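El tocador de Dillov

Capítulo primero

Cuando Aigars Hunt nos pidió que ordenáramos el tocador, pensé que era una broma de recién llegado. Llevábamos desde enero en la nave de Rimalance enseñando a un brazo a coger cosas con la mano prestada de una persona, y hasta entonces las cosas habían sido tornillos, tazas, paños doblados. Nada con rosas talladas.

—Con las manos no —me dijo—. Con la pinza.

La pinza pesaba lo justo para olvidarse de ella durante la primera hora y recordarla toda la tarde. Uno la sostenía, hacía la tarea con calma y la cámara que llevaba encima lo veía todo desde la altura de los dedos. Después, con esas grabaciones, Skado aprendía a moverse. Así de sencillo sonaba, y a mí me seguía pareciendo una maravilla. ¡Un gesto mío, de mi muñeca torpe, convertido en el gesto de otro!

Teníamos 300 demostraciones del tocador y el resultado era malo. Malo de una manera interesante, eso sí: el brazo abría cajones en cualquier mueble liso, pero delante del óvalo se quedaba pensando, adelantaba un poco los dedos y los retiraba, como quien va a tocar un agua que no conoce.

—Le da miedo el espejo —dije yo.

—Entonces tiene más sentido común que tú —contestó Aigars, que se había pasado la noche leyendo los registros y venía sin peinar.

Fue Navickas, la más callada del grupo, quien propuso mirar las grabaciones una por una y parar cada vez que en el cristal apareciera alguien. Le dedicamos dos días enteros. Comíamos delante de la pantalla, discutíamos por un hombro, por una sombra. Y al llegar a una toma cualquiera, sin nada de particular, Navickas levantó la mano.
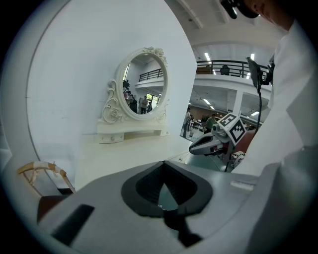
Capítulo segundo

—Contad las personas del espejo —dijo.

Cuatro. Y arriba, cruzando el cristal, la barandilla de un balcón.

—Ahora decidme a qué distancia están.

Ahí lo entendí, y juro que se me puso la piel de gallina. Nosotros sabíamos que aquella gente estaba detrás de nosotros. Skado no. Para Skado, dentro del mueble había una sala con ventanas luminosas y gente de pie, y nosotros le pedíamos que metiera el brazo en ella.

Aigars se echó a reír, una risa larga y feliz, y escribió en la pizarra lo que íbamos a hacer. Tomaríamos las mismas demostraciones y borraríamos el interior del óvalo en la mitad de ellas. En la otra mitad lo cambiaríamos por reflejos ajenos, de otras salas, de otras horas. Si el brazo aprendía que el cristal podía contener cualquier cosa y el cajón seguía en su sitio, acabaría por no hacerle caso.

El entrenamiento duró toda la noche. Yo me quedé, claro, cómo no iba a quedarme. Dormí en dos sillas y me desperté con el zumbido de los ventiladores y la luz de los fluorescentes en la cara.

A las ocho lo pusimos delante del mueble. El brazo avanzó. Pasó por delante del cristal sin detenerse, bajó hasta el pomo de la izquierda y lo cerró entre los dedos con una delicadeza que me dejó sin aire. El cajón salió. Lo repetimos 134 veces antes de comer y falló en 23, casi todas con el sol entrando de lado, y hasta los fallos nos parecieron preciosos porque ya eran fallos de otra clase: apretaba poco, resbalaba, volvía a intentarlo.

—Habrá que estudiar lo del sol —dijo Navickas, apuntándolo.

Aigars seguía mirando el tocador. En el espejo estábamos los tres, despeinados, con cara de niños, y detrás el brazo con el cajón abierto.

—Mañana probamos con dos espejos —dijo, y fue a llamar a Dillov para preguntar si tenían otro.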